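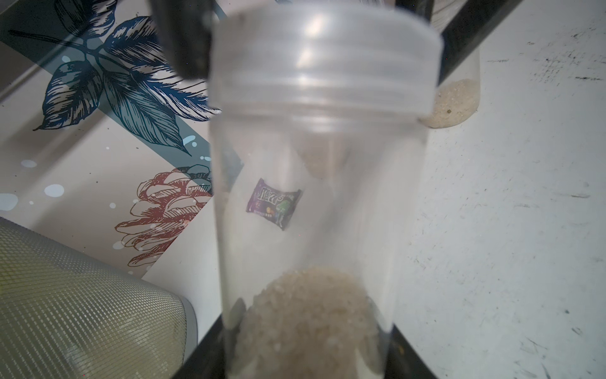
Rice, jar, M&M'S packet.

Print | E-mail
Reading time: 3 min

Clearing a table of snack debris: what goes first?

I have a purple wrapper, clear plastic cups, and crumbs that breed overnight. I wipe, and they move. Is there an order to this?
Posted by Rolau

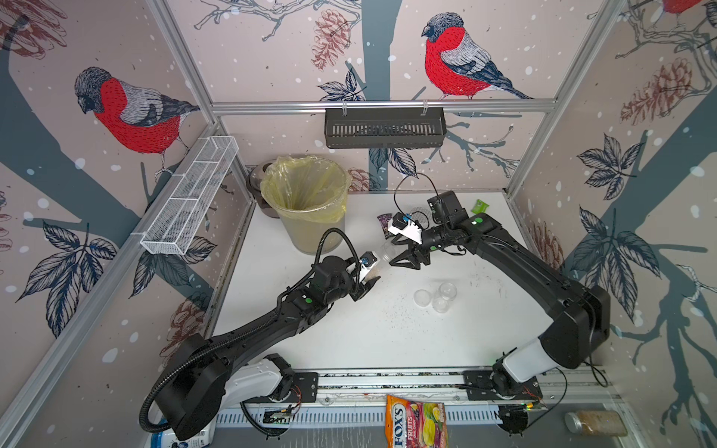 Replies

Stubbs
Wrappers in the bin, then stack the cups, then crumbs. Wiping around a cup is a hobby. Sweep toward one edge and hold something under it. I learned the second part from my socks.

Ketach
get a dog

Hultura
Lid on the rice before you sweep. Ask me how I know.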